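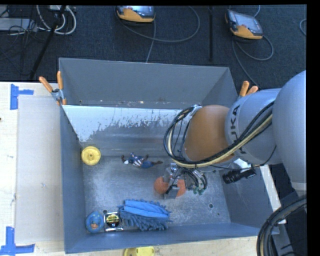
Photo: Undale Robotics Club

November
By the Undale Robotics Club news desk

I stopped by the Saturday session of the robotics club in Undale last weekend and ended up staying three hours longer than I meant to (sorry to everyone who was waiting on me for lunch!). The club has 12 students this term, and they're all working on one thing right now, which is getting a KUKA arm to pick stuff out of a big metal bin and put it somewhere else. They call the project Cisto, and they've got a hand-lettered sign for it on the door and everything.

I figured picking up a rubber duck would be the easy part. Nope! The duck is round and it likes to roll into a corner, and a gripper with two fingertips doesn't have a lot of room to work with when there's a wall on both sides. The blue fuzzy cleaning mitt is a whole different headache, and the kids told me it's the one they argue over the most. Half of them want to pinch it by the smooth strip and the other half want to go straight for the shaggy part. The superhero figure is the favorite, no contest, and the yellow wheel is the one they use when somebody new is learning the controls.

The goal is 1000 logged picks before winter break. When I walked in, the tally on the whiteboard said 1639, so I congratulated them, and got a very patient explanation that this number is tries, and only the clean ones go toward the goal. They wouldn't tell me how many of those they have. I did ask twice.

After that it's the Galludov meet, where each team gets a bin of things it has never seen before. The Carhuamaca club is going too, and there's some friendly trash talk going back and forth already. My favorite part of the day was watching two of the younger kids talk each other through a single pick, whispering the whole time like they were going to scare the duck.

Sessions run every Saturday morning and families are welcome to come watch. Bring a snack, and if you've got odd little toys at home that you don't need back, the club would love to have them for practice.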